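关于赴特雷利维耶（Trellivier）自动化实验室考察的情况报告

为做好分拣设备采购的前期论证，采购与设备管理处于2020年2月22日组织考察组，赴特雷利维耶自动化实验室参观调研。现将有关情况报告如下。

一、现场考察情况

考察组首先听取了实验室关于料箱抓取项目的介绍，随后进入试验区。该项目面向混装物料，物品形状、材质差异较大，与我单位布雷德蒙（Bredmont）仓库的退货分拣环节较为接近。该仓库现有在库品类2,712种，其中1,332种拟纳入首期自动化范围。

试验工位采用库卡（KUKA）机械臂，灰色料箱置于木质台面上，后侧两角以弹簧夹夹持。箱内散放物品既有带凸点的绿色积木状方块，也有表面反光的银灰色褶皱物件。线缆成束沿臂身引至腕部，考察组就其磨损更换周期作了询问，实验室答复将另行提供书面材料。
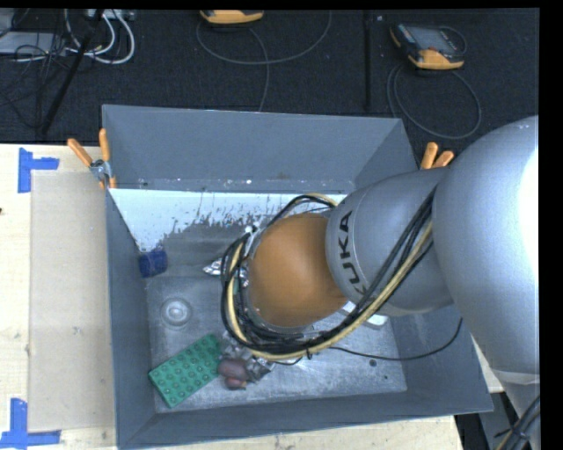

二、预算与采购建议

1. 机械臂本体、末端工具、线缆护套及安全围栏应分项报价，不宜打包询价。

2. 首期预算暂按154万元控制，培训及备件费用单列。

3. 建议向包括普罗伦（Prolen）在内的3家供应商发出询价函，并要求以我方实物样品进行现场测试。

4. 场地改造方案须于4月底前报送，未完成供电核查的，暂不进入招标程序。

采购与设备管理处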